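Portes ouvertes chez Wetoritz : vos retours ?

Forum Menuiserie et atelier > Machines et automatisation
15 réponses – 3191 vues

copeau_doux
Bonsoir à toutes et à tous ! Comme promis à ceux qui n'ont pas pu venir, je me lance dans un petit compte rendu de la journée portes ouvertes de Wetoritz (pardonnez d'avance la longueur, vous me connaissez). J'y suis allé avec mon beau-frère, qui pose des fenêtres depuis bien plus longtemps que moi, et nous sommes restés tout l'après-midi alors que nous avions prévu une heure. L'accueil était vraiment charmant, café à volonté, et les gens du bureau d'études prenaient le temps de répondre, même aux questions bêtes. J'en ai posé beaucoup.
Le matin, c'était la visite de la ligne de débit, classique mais propre. Ce qui nous intéressait surtout, c'était la démonstration de 15 h : la manipulation de châssis à petits bois par un bras équipé d'une pince à deux doigts, d'abord en simulation sur grand écran, puis dans la cellule. Le logiciel s'appelle Dudia et le projet, côté atelier, porte le nom de Lillby. Je vous raconte la suite dès que j'ai couché les petits !

rabot_et_cie
Merci pour le retour ! J'y étais aussi, mais le matin seulement, et je regrette maintenant. Est-ce que la partie simulation valait le coup ? Je t'avoue que les beaux dessins sur écran, j'en ai vu passer dans ma carrière, et une fois dans l'atelier le bois gonfle, il vrille, et le robot reste planté devant comme une poule devant un couteau.

mastic74
Pareil que rabot_et_cie. Chez nous, la machine Hyvönen qu'on a fait venir à grands frais marchait à merveille chez le vendeur. Chez nous il a fallu 7 semaines avant qu'elle pose un joint correctement. Alors les démonstrations, je les regarde avec plaisir, je mange les petits gâteaux et je rentre chez moi.

copeau_doux
Me revoilà ! Je comprends vos réserves, et mon beau-frère disait la même chose dans la voiture à l'aller. Il a été un peu moins catégorique au retour, et ça, croyez-moi, c'est un événement.
Ce qui m'a plu, c'est qu'ils n'ont pas cherché à cacher les ratés. Dans la cellule, le bras a manqué sa prise au deuxième passage, le technicien a arrêté tout de suite et il nous a expliqué que l'approche était trop basse par rapport à la traverse. Il est revenu au simulateur, il a corrigé le point d'approche devant nous, et on est repartis. J'ai trouvé ça bien plus instructif qu'une démonstration sans accroc.

lucarne_bleue
Bonjour ! Je ne suis pas menuisière, j'enseigne en lycée professionnel, et je me demandais si la simulation était lisible pour des élèves. J'ai peur que ce soit une usine à gaz avec des chiffres partout.

copeau_doux
Bonjour lucarne_bleue, et bienvenue parmi nous ! Non, rassurez-vous, c'est très lisible – on suit l'approche comme si on se tenait juste derrière la pince, les deux doigts dressés devant soi et la fenêtre verte en biais, avec tous ses petits bois. Pas un chiffre par-dessus.

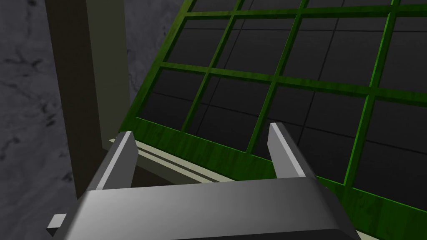

Pour des élèves, je pense que le plus parlant serait de leur faire choisir le point de prise eux-mêmes. On nous a proposé d'essayer, et j'ai visé un croisement de petits bois en me croyant très malin. Le technicien m'a gentiment fait remarquer que c'était l'endroit où je forcerais sur l'assemblage. Mon beau-frère a choisi la traverse basse du premier coup, et il m'en parle encore à chaque repas.

rabot_et_cie
Il a raison, ton beau-frère ! Par contre je ne suis pas d'accord sur l'intérêt pour un petit atelier. À deux, on retourne un châssis en un rien de temps, sans programmer quoi que ce soit. Pour une série, je veux bien, mais qui fait encore de la série en petits bois ?

mastic74
Moi, justement, j'en fais. Et mon dos serait ravi qu'on en discute. Ce qui me gêne, c'est le temps de réglage entre deux modèles. Ils en ont parlé ?

copeau_doux
Ils ont été assez évasifs, je dois le reconnaître. On nous a dit que ça dépendait du châssis, ce qui ne nous avance guère. La prochaine journée est prévue en août, et je compte bien reposer la question.

lucarne_bleue
Merci beaucoup pour toutes ces précisions ! Si les groupes sont acceptés en août, je veux bien le contact de l'accueil. Mes élèves seront en vacances, mais j'en connais 2 ou 3 qui viendraient quand même.

copeau_doux
Je vous envoie ça en message privé ce soir. Prenez de bonnes chaussures, le parking est au bout d'un chemin plein de cailloux !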